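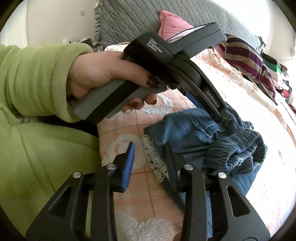 Doblar vaqueros con pinzas: lo que cambia en el puesto

Llevo desde septiembre en el turno de captura de Bosteo. Antes clasificaba ropa en la nave de Ellwood, donde el trabajo consistía en separar, doblar y apilar. Ahora hago lo mismo con una pinza de mano en lugar de los dedos, y el movimiento queda registrado para entrenar el sistema que irá en la línea.

El cambio más evidente es el ritmo. El objetivo son 200 secuencias válidas por turno, y una secuencia deja de ser válida si la prenda se suelta a mitad del pliegue. El denim es la peor categoría: la tela es rígida, las costuras gruesas desvían la punta y conviene pellizcar un solo pliegue, lejos del bolsillo. El punto acanalado cede más, pero se estira.

Somos 3 personas por turno. Ilze Kairys revisa las grabaciones y devuelve las dudosas con un código de error. Peter Kollár, que antes era jefe de línea, reparte las prendas y lleva el control de calibración — una tarea que en Ellwood no existía.

En lo físico, menos carga de espalda y más de muñeca. Pedimos 2 pausas adicionales y nos las concedieron. Queda pendiente la categoría profesional: en nómina seguimos figurando como clasificadores, con el mismo complemento que antes. La reunión sobre ese punto es en Puvstead y todavía no tiene fecha.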